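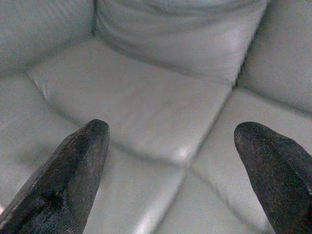 The corner seat, pale gray and spoken for.

I have lived with a sectional for two years now, and I would like to talk about the corner.

Every sectional has one. It is the part that sells the thing. In the showroom you sit in it, you put your arms out along both backs like a minor king, and you think yes, this is how my evenings will go. Then it comes home and you learn that the corner is a place where one person can be very comfortable and everyone next to that person has to work out where their knees go. Two people with legs can't both use a corner. We have tried. It ends with somebody's foot in the popcorn.

Ours came from Adomaitis, the furniture place out past the Iscombe exit, the one with the inflatable moose in August. I went in for a lamp. I'd measured nothing. The salesman asked me how wide my living room was and I held my hands apart, and he wrote something down, bless him. The sofa came in 87 days, which I know because the order form said 40 and I started keeping a tally on the fridge out of spite. During that time we sat on camp chairs with cup holders. I still miss the cup holders.

When it finally showed up, the front door was 32 inches wide and the sofa, in its largest piece, had other ideas. The delivery guys took the door off its hinges, then the storm door, then had a long quiet talk in the driveway. It went in through the back. There's a nick in the kitchen trim at hip height that I've been meaning to paint ever since, and by now I think of it as part of the kitchen.

So, the leather. People warned me that leather is cold in winter and sticks to you in summer, and I said they were being dramatic. They were describing it very well. From June on I peel myself off the thing like a stamp. I bought a throw blanket to fix this and the throw blanket slides off every time anyone breathes, so now I own a sofa and also a small pile of blanket on the floor in front of it. I tried the grip pads from Zistska, too. They grip the blanket fine. They don't grip the sofa.

And pale gray, well. I picked it because the swatch looked calm. I own jeans. I had not thought about the jeans. There's a bluish patch on the end seat that comes up some with the Trorkero cleaner, if you rub in circles for the length of a ball game, and then comes back by Sunday.

Would I buy it again? Probably, but I'd bring a tape measure, and I'd skip the corner and get a plain long sofa and one good chair for whoever got home first. Meanwhile if you visit, the corner is mine until nine o'clock. After that I'm asleep in it and you can have whatever's left of the popcorn.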